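Progress report to the Stondex fund, second period
Project: Jitadum - teaching by demonstration

Dear Ghislain,

Thank you for your patience with this one, which reaches you a little later than I had hoped. It has been a good stretch all the same. We promised you 200 demonstrations of the pushing task by July and we already have them, every one steered from the remote station by Jolien Leemans or Dušan Hudec - both of whom have become wonderfully calm at it, I must say.

We did throw out 26 runs, mostly where the operator paused so long that the arm would have learned to dawdle. Those have been recorded again. With your blessing we would like to go on to 300, using the same shapes and the same rod, and spend the remaining money on operator hours.

The blocks are simple ones, in red, green, yellow and blue, and the spoken instruction names both the color and the shape, as we have two stars to tell apart.
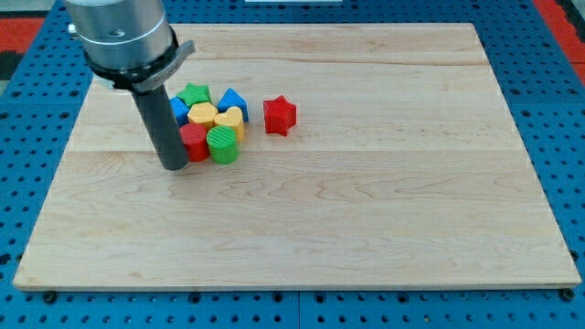
Hanneke Jansen would like the next round to include slower, clumsier pushes and the corrections that follow them, so the arm learns how to recover from a poor start. We have set aside 2 weeks for that.

With warm thanks,
Ivar Granström
Vumstead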